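Mobile App Releases, Unit 4: Reading and Writing Release Notes
Handout, updated 2024-10-26

Release notes are one of my favorite parts of this course! They're short, everybody skips them, and they tell you a huge amount about how a team works. Bring your laptop, and have the Skusden practice app installed before we start.

1. Version numbers

Most of our apps use three parts: major, minor, patch. Going from 2.4.1 to 2.4.2 should mean fixes and nothing that surprises the user. Going from 2.4 to 2.5 means something new showed up. A jump to 3.0 warns people that old habits (or old saved files) may need some care.

Build numbers are separate. Traltix went out in March as build 494, and the public release was build 507. Users saw one version number the whole time, while the testers went through every build in between. Keep both numbers in your bug reports, please!

2. What goes in the notes

Lead with whatever the user will notice first. Compare these two lines from Dogbe:

"Refactored sync handler and updated dependencies."
"Your lists now update on all your devices without a manual refresh."

Same release, same work, and the second one makes you want to open the app. Save the first for the internal changelog, where your teammates will be glad to have it.

Name the bugs you fixed if people were complaining about them. "Various bug fixes" is fine once in a while, but if the app was crashing on the login screen, say so and say it's fixed.

3. Staged rollout

Tramana releases to 16 percent of users on the first day, then watches crash reports before going wider. We'll look at the dashboard together in lab. It's a great way to catch the stuff your test phones missed, and you can pause it at any point.

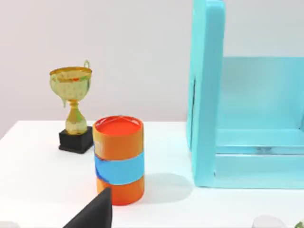 4. For next time

Pick any app on your phone and read its last three updates. Rewrite the weakest one in 43 words or fewer, with the version number at the top. Post it to the class folder along with the original text, and come ready to read yours out loud. I can't wait to hear them!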